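# About the Wilmont Robotics Club

We are a student club at Wilmont, and we would like to keep this page modest. Plenty of school robotics pages promise that their members will go on to shape the future. Some of ours will. Others will find out that they dislike wiring, and they can find that out here for the price of a few afternoons.

The club has 11 members at present, split between two projects. Rokura is the competition build, which takes most of the money and nearly all of the arguing. Gyamfi is the arm project: picking up small things and putting them in a basket. It sounds like nothing. Visitors who have watched a few polished videos online tend to expect more, and we let them try writing the program themselves.
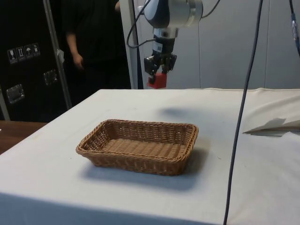
A grip that works once tells us very little. Before anyone on Gyamfi may say that a task "works," it has to be run 80 times with the same settings, and the failures go in the log next to the successes. The log now holds 1338 attempts. We don't quote a success rate on this page because the number changes every time somebody moves the table, and we have seen what other teams do with their best week.

We have doubts about competitions too. Brondero, the regional meet we enter each May, rewards speed and a good pit display, and a slow robot that does the same thing every time will place badly. We still go. The deadline is useful, and we learn a lot from looking under other people's covers.

## What members do

Less driving than you'd think. Expect to read error messages, label cables, rewrite code that was fine yesterday, and wait your turn. New members spend their first six weeks on the arm project before choosing where to stay.

## Joining

No experience is needed, and we don't hold tryouts. Come to the workshop at 3:30 p.m. on any meeting day and ask to see the log. If an hour of reading other people's failures bores you, that's worth knowing before you sign up.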